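How to Live With a Floor That Shows Everything

I have lived with dark floors, which show dust, and with a pale floor, which shows everything that isn't dust. After several years of mopping both I have opinions, and the family has stopped asking for them, so they're going on the internet.

These tips are for smooth, sealed hard floors. If yours is waxed, oiled or older than your grandmother, check with whoever laid it before you put water anywhere near it.

Sweep first, even when you don't want to

Mopping an unswept floor makes soup. Crumbs, hair and that fine gray fluff all turn into paste, and then you spend the afternoon pushing paste into the corners. Start at the far wall and work toward the door. Use a soft broom on the open stretches and the crevice tool along the edges. If you own a cat, sweep twice and lower your expectations.

The worst strip in any kitchen is the one in front of the fridge. Everybody stands there, door open, hoping for better news than last time, and whatever they're holding drips. I give that strip a once-over every night with a damp cloth under one foot. It looks undignified and takes less time than the kettle.

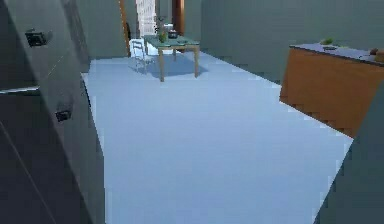 Use less soap than the bottle says

The bottle was written by people who sell bottles. If your floor feels tacky an hour after mopping, or shows every sock print by evening, you're looking at old soap. I was a loyal customer of Golley floor wash for years and used a full capful every time, on the theory that more clean was better. It took three rounds of plain warm water to get it all back up.

Now I use a teaspoon in half a bucket. When the water in the bucket goes the color of weak tea, change it. When it goes the color of strong tea, you should have changed it a while ago.

Vinegar gets recommended for everything short of heart surgery. Keep it off stone, and don't ever mix it with bleach.

Wring it like you mean it

A mop should leave a shine that's gone in a minute or two. Puddles find their way into seams, and seams remember. I use a flat mop with washable pads – mine is a Hämäläinen, bought in a moment of weakness – but an old towel wrapped around a broom head does the same job and costs you one towel.

Wash the pads without fabric softener. Softener leaves a film, the film goes on the floor, and you're back at the tacky stage wondering what you did to deserve this.

Look at it from down low

Standing over a floor with the ceiling light on, you'll think it's spotless. Sit down on it around four in the afternoon and you'll want to move house. Low light from the side shows streaks, drips and the dull line where one pass of the mop didn't quite meet the next. I do my checking with a flashlight laid flat on the ground, which has caused some comment.

Wherever one surface meets another, go slowly. Run a dry cloth along the join after mopping, folded over the tip of a butter knife if it's a tight one.
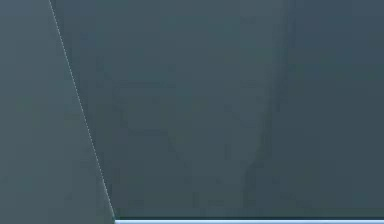
Scuffs and sticky spots

Black heel marks come off with a clean white eraser, or a tennis ball if you'd like to feel sporty. Candle wax: ice cube in a plastic bag, wait, then lift with an old loyalty card. Dried jam needs only a wet cloth left on it while you go and do something else. Scrubbing it right away is mostly a way of getting angry at jam.

Hallways, which get all of the feet

Most of a household's dirt comes in through one narrow piece of floor. A mat outside and a second one inside will catch more than any amount of mopping, provided somebody shakes them out. I do ours on Sunday, upwind, having once done it the other way.

Dark walls and a pale floor make a handsome hall and an honest one, and the edge where they meet is where the fluff goes to retire.

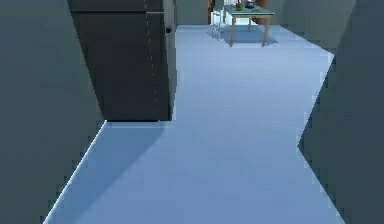 For that edge I like a dry paintbrush, two inches wide, flicked along the bottom of the wall before the vacuum comes through. Scuffs on flat dark paint are another matter. Dab with barely damp cotton and stop early, or you'll trade a small scuff for a large shiny patch. Keep a little jar of the leftover paint, and write the room on the lid. I have four jars that don't say, and they are all slightly different grays.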